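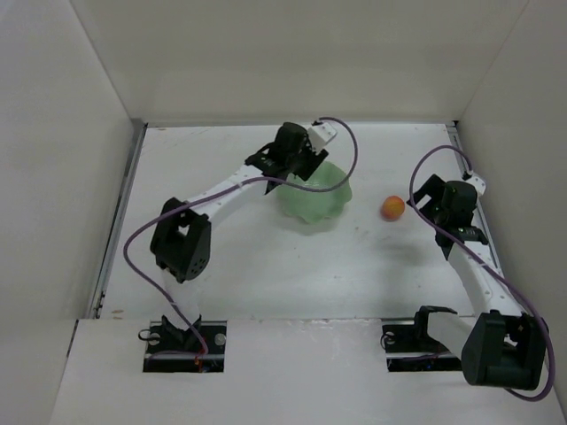 Adhesive hooks are sold by the wrong number. The package says it holds so many pounds, and shoppers compare those pounds as if they were comparing flour. What decides whether a hook stays up is the wall behind it, and the wall gets one line of small print on the back. A matte off-white wall, the kind with a tall flat side meeting a clean corner, looks like the easiest place in the world to stick something. Often it is the worst. Matte paint has a fine rough texture, and the adhesive touches only the high points. The same hook on a glossy tile may stay there for years.

I worked the counter at Magaña, a hardware and housewares store, for most of my adult life, and I took back a lot of hooks. Almost none of them were broken. People would put one on the counter with a patch of paint still stuck to the pad and tell me the glue had failed. The glue had done its job. The paint had let go of the drywall.

My complaint is with how these things are labeled. Take the Kusico strip hook we used to carry. The front said 2 pounds in large type. The back said, in type I needed my glasses for, that the rating applied to smooth, sealed surfaces. Next to it on the same rack was the Plulurance, which gave no surface at all on the front and a short list of "recommended" ones inside, where you could read it once you had paid. Neither company was lying. Both left out the one thing a customer needed to know while standing in the aisle.

Karla Lozano ran our returns desk and had a simple idea for this. She wanted hooks shelved by surface instead of by weight: tile and glass in one place, painted walls in another, textured and brick in a third. We tried it one July. Customers complained that they couldn't find anything, and a supplier's rep told us his brand had to stay together on the rack. We put it all back. I still think she was right. Returns were down while the rack was set up her way, though it was a short trial and I wouldn't swear to the cause.

The other thing missing from the front of the package is time. Most pads need to sit before they carry any weight, and 22 hours is a long time to look at an empty hook when you have a wet towel in your hand. People hang the towel. I have done it myself. If the waiting period were printed as large as the weight, some buyers would choose a screw, and I suspect that is why it isn't.

I know the argument on the other side. Packages are small, there are rules about what has to be on them, and somebody has to sell the hooks. Hae-won Koo, who bought for our store and knew the trade better than I did, used to say that a customer will read one number and that is all. Fine. Then make it a fair one. Give the weight for painted drywall, since that is what most people have at home, and let the tile owners be pleasantly surprised. It would be a smaller number. It might cost a maker sales for a season or two.

Until that happens, my advice is dull. Turn the package over before you look at the price. Wipe the spot with rubbing alcohol – household cleaner leaves a film – and let it dry. For anything you would be sorry to see on the floor, like a mirror or a framed picture with glass in it, buy a drywall anchor. A pack of 50 costs less than a decent set of hooks, and the hole is easy to fill.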